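Wed 2 May

Up at six to let the blinds up and find it raining again. The forecast had said dry until the afternoon, so I'd hung two shirts out last night and they were wetter than when they came out of the machine. Put them over the bath.

The bus was late, which gave me time to read the letter about the boundary fence. Horkex want another deposit before they'll send anyone to look at it. I've already paid them £139 and had one visit, when a man measured the wrong side. I shall ring tomorrow and ask for it in writing. The post nearest the shed is now leaning far enough that the clematis has come away from it.

Work was quiet in the morning. I cleared the backlog of invoices from Dravton and sent back the ones with no order number. Lunch at my desk, cheese and pickle, and then twenty minutes on the department page, where they want a diary from a different person each week and this week it is me.

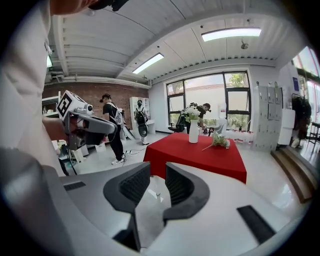
Accounts and Purchasing, Nanayakkara

Went straight from work to the allotment while the rain held off. The plot is behind where it should be. Broad beans sown in November have come through well, apart from the end by the path where the pigeons get in. The first row of earlies is showing. I earthed them up and put fleece over the top, as there's still talk of frost at the weekend. The onion sets have been pulled out by birds again and I pushed them back in, for the third time I think.

The water butt is full, at least. The tap on it drips and I've had a new washer in my coat pocket since before Easter. Didn't fit it today either, because the butt has to be emptied first and I don't want to waste what's in it. It can wait until a dry spell.

I've decided against sweetcorn this year. It took up a third of the ground last summer and I got 8 cobs, most of them half filled. The space will go to squash and a second sowing of beetroot. I have seed left over from Pavau, which did well for me two years ago, though the packet has been open in the shed all winter and may not be much good. I'll try a few on damp kitchen paper before I give them a whole row.

The compost heap has settled a lot. I turned the left bay into the right one and found the small fork I lost in the autumn, handle gone soft but the tines all right. There were slow worms under the old carpet, so I put it back down and left that corner alone.

Picked rhubarb to bring home, over 12 sticks of it. Stewed half with orange peel and put the rest in the freezer. The kitchen still smells of it. Had some with custard after an omelette.

The shirts are no drier. Moved them to the airing cupboard and put the heating on for an hour, which I had said I wouldn't do in May.

To do tomorrow: ring about the fence, buy bread and slug pellets, take the library books back. Bed at ten.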